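2 min read
Search this site Go

Chore Readiness Inspection, Griven bench cell
Inspected by Dagmar Vaněk, 15 August 2019

Emergency stop within reach: pass. Someone had hung a coat on it.

Guarding and floor tape: pass.

Towel folding (Kemik arm): fail. 41 minutes, one towel, and I would call the result a wad.

Dish loading: fail. Two plates in, one of them into the cutlery basket. Repeat in September.

Sweeping chips off the Bresby lathe: pass with comment. It sweeps well — toward the operator.

Sewing a button: not attempted. The vendor says stitching is a solved problem, and for stitching of another kind he has half a point. Thread held in closed jaws, knots already tied along the line. 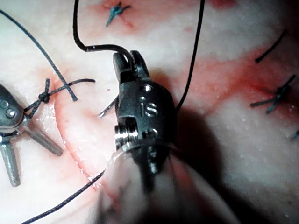
Can any of these machines be left alone with the housework yet?
Only with one narrow job, set up by a person who stays within earshot of the stop button.

Cable strain relief: pass.

Wiping down the bench: fail. The Khurana unit wiped the same corner 20 times and reported the task complete. I have worked with people like that, but they could also make coffee.

Overall: cell is safe to run, attended. Keep the broom.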